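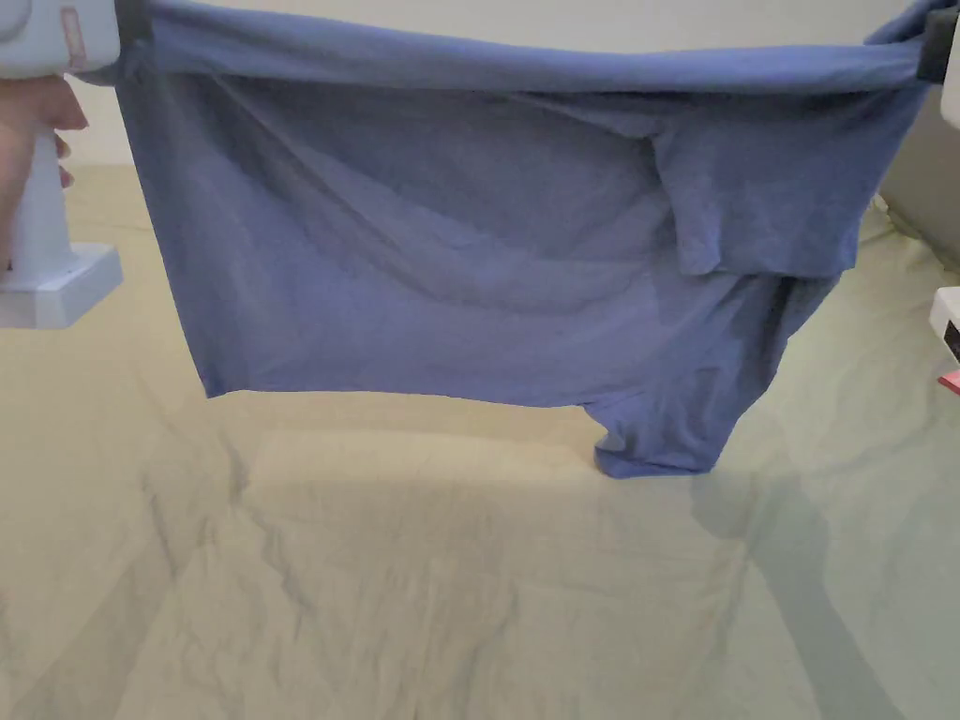
Blue tee, held up by two corners before the fold

Folding T-shirts on the bed: which edge do you grab first?
Laundry and Closets board

adaeze_sani
Hi all, long-time reader, not much of a poster. I've been trying to get my T-shirts to stand up in the drawer like little file folders, and I keep getting stuck at the same place. I pick the shirt up by two corners and pull it straight, and the top edge looks wonderful, nice and tight, but everything under it does what you see in my picture. One sleeve flops over the front and then there's that twisted tail hanging down toward the bed. By the time I lay it down I've got a lump in the middle and I'm smoothing it out by hand anyway, so what was the point of holding it up? I have 40 shirts to get through (my husband's and mine, we let it pile up) and I'd love to find a way that doesn't take me all of November. How do you all start?

ondmont_mom
Oh, I love this question! I start flat, always. Lay the shirt face down, sweep your forearm over it once from collar to hem, tuck one side in, fold the sleeve back on itself, do the other side, then fold it up in 3 from the bottom. I learned it folding at the counter of a little shop called Primurano when I was nineteen, and my hands still do it while my head is somewhere else entirely. Holding it in the air is pretty but it's an extra step, in my opinion.

Binta Bako
I'm going to disagree, kindly. Holding it up is the best part! Cotton knit lets go of a lot of its creases when you give it a good snap in the air, and it saves you all that smoothing. What I'd look at is the top edge. Yours is bunched and a bit rolled all the way across, so there's fabric caught up in it that ought to be hanging down with the rest. Try finding the two shoulder seams with your fingers, pinch right there, and shake it a couple of times before you do anything else. The sleeves should drop to the sides by themselves.

ondmont_mom
Binta, I snapped a shirt like that once and took a glass of water clean off the nightstand, so maybe I'm biased.

Binta Bako
Ha! Well, move the water first.

reddy_or_not
Has anybody mentioned the hem? I go upside down. Grab the two bottom corners and let the collar hang, since the collar is the heaviest bit and pulls the whole thing straight. Then lower it collar first onto the bed and it lands almost flat. Doesn't work so well on long sleeves, I'll admit, and my daughter thinks it's silly, but she also keeps her shirts on a chair.

adaeze_sani
Okay, I tried everybody's way on 5 shirts each. The shoulder seams helped the most with the soft old ones like the blue. The flat way was quicker for the stiff ones. Hem first made me laugh but I'll give it another go tomorrow. Does it matter how deep the drawer is? Ours is a Larkeo dresser and the top drawer is pretty shallow.

ondmont_mom
It does! Fold one, stand it up, and try closing the drawer before you do the rest. If it catches, fold it in half one more time.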